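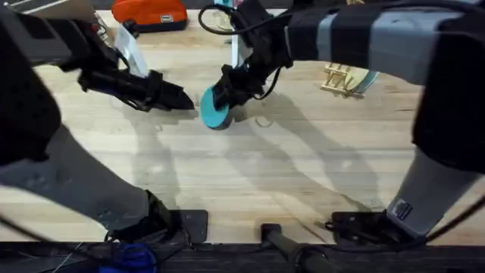 Jostley Home Forum > Kitchens > Surfaces

Butcher-block table: oil, wax, or give up?

crumbtray
Posted in November, 9:40 pm

I have a light wood table with that fine butcher-block grain, and I would like to keep it looking like wood. It came from Buenaventura, the furniture outlet by the highway, with a care sheet that said "treat regularly." That was the entire sheet. I've been using mineral oil every couple of months, and in between I get pale rings wherever anybody sets down a glass.

Coasters exist in my house. I own 17 of them. They live in a drawer, where they are perfectly safe from moisture.

So do I keep oiling, switch to a hard wax, or put some kind of varnish on it and stop thinking about it? The table gets used for everything: homework, dinner, bread, bills.

oldgrout
Varnish. Three thin coats, sand lightly between them, done. I did mine six years ago and I have thought about it maybe twice, both times to feel superior in threads like this one.

pennyloafpan
Please don't varnish a table you knead bread on. The first time you go at it with a bench scraper you'll have a scratch in the film, water gets under the scratch, and then you have a gray patch you can't fix without stripping the whole top. Oil looks worse on day one and better in year five.

oldgrout
Or use a board for the bread. I understand these are also sold.

pennyloafpan
I've seen the boards. A full batch doesn't fit on one, and the board walks across the table while you push.

oldgrout
Damp dish towel under it. You're welcome.

lurkham_lou
Mineral oil never hardens, so you're signing up for it forever. I went to a beeswax and oil paste, the Rimico one in the flat tin, and it buys me a lot more time between rounds. It's also what my aunt uses, and her table has survived my uncle.

Directions on the tin say to leave it 20 minutes and buff. Leave it overnight. Then buff until your arm complains, then a little more. If it still feels tacky, you used too much. Everyone uses too much the first time.

crumbtray
How much is too much? I tend to apply things like I'm frosting a cake.

lurkham_lou
A blob like a walnut for a table that seats four. Warm the tin in a bowl of hot water first and it spreads farther.

sidesaddle_b
Before you put anything on top, deal with the rings. Wax over a ring gives you a ring with a nice shine on it.

Let the top dry out for a few days with nothing on it (I know, where will the mail go). Wipe it down with mineral spirits and open a window. Then sand with the grain, and I mean the entire top, even the parts that look fine. If you sand just the rings you get little dishes, and every pea that escapes a plate will find one and stay there. I go 150, then 220, and some people finish at 400.

oldgrout
400 on a kitchen table is vanity.

sidesaddle_b
It's 10 extra minutes and it feels like a river stone. I'll take vanity.

pennyloafpan
For once I'm with oldgrout. Sand it that fine and the oil doesn't soak in as well. I stop at 220.

crumbtray
This is more agreement than I was expecting. Another question while I have you: do I need to do the underside? It's bare wood under there, plus some gum that came with the children.

lurkham_lou
Yes. One coat is enough. If only the top is sealed, the two faces take on moisture at different rates and the thing can cup. Mine did, slightly, the first summer. A marble will tell you which way.

oldgrout
Mine's bare underneath and flat as the day I bought it.

lurkham_lou
You also live in a desert.

oldgrout
I do live in a desert.

crumbtray
Update, for whoever finds this by searching at midnight. I sanded to 220, did 2 coats of the paste a day apart, and did the underside lying on the floor with a headlamp. Used too much, as predicted. Spent an evening buffing it back off with an old T-shirt that can now stand up by itself.

Rings are gone except for one stubborn dark one near the end, which I believe is from a flowerpot.

sidesaddle_b
Dark ones go deeper than the pale ones. Look up oxalic acid, wear gloves, and do a test patch first. Or put the flowerpot back on it.

crumbtray
Flowerpot is back on it. With a coaster.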